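The Seventh Rule

Mamta Rawat came to Fledthorpe in January with one suitcase and a printed book of rules. The book had 70 pages. Her new chief, Holovko, put it in a drawer and gave her one sheet of paper.

"Seven rules," he said. "Learn these first. The book is for the inspector."

She learned them on the bus. Keep your hands outside the line while the arm has power. Open the gripper fully before every start. Put on the table only what the task needs. The seventh was the shortest: if you are not sure, stop.

On her first morning alone she set out the jar with the green lid and the two packets, and placed the basket at the left. The fingers of the gripper were open. She read the sheet again from the top, with her finger under each line.

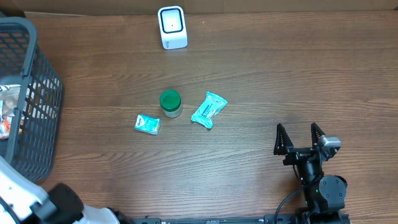

What Holovko Wrote

She pressed stop at 200 seconds into the run. The arm had made a small sound that she did not know. She waited, wrote the time in the log and called him.

Holovko listened to the arm for a long while. He found nothing wrong.

"I am sorry," said Mamta. "I lost us the morning."

He took the log and wrote under her line: Stopped correctly. Then he signed it, and went to look for his coffee.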